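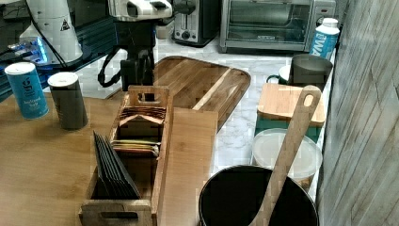

## Two months with the Cetine gripper kit

I bought the Cetine kit in November for my kitchen counter build, and I've been putting off this review because my opinion kept changing (it may change again by spring, who knows). Short version: I like it a lot, and the manual is terrible.

My test job is tea. There's a long wooden organizer with divided compartments and a handle cutout at each end, and I want the arm to pick out one sachet and set it down on the board without wrecking the rest. Tea bags are thin and slippery and they lean on each other, so it's a mean little job for any gripper!

### Putting it together

Set aside an evening. The kit has 33 screws in 3 sizes, all in one bag, and the drawings don't tell you which is which. I wrote to support and got Leonie Wallner, who sent a corrected page the same night. Great service, but please, just print the page!

### Using it

Grip force is the best part. It goes down low enough for paper wrappers and you can change it on the fly. My old Marar fingers only had two settings, and both of them were crush. The Cetine pads are soft and swap out with 2 screws each.

What I don't love is the cable. It's stiff, it's a bit too long, and it wants to loop out to the side whatever I do with it. Oluf Dalsgaard from our shared workshop printed me a clip that helps some. I'd also like a slimmer housing, because a tall box with a handle sticking up doesn't leave you much room to come in at an angle.

### Worth it?

I paid $115 and I'd pay it again. If you only need to move blocks around, save your money and get something simpler. For fiddly kitchen stuff, go for it, and order spare pads while you're at it. I'm on my second set already.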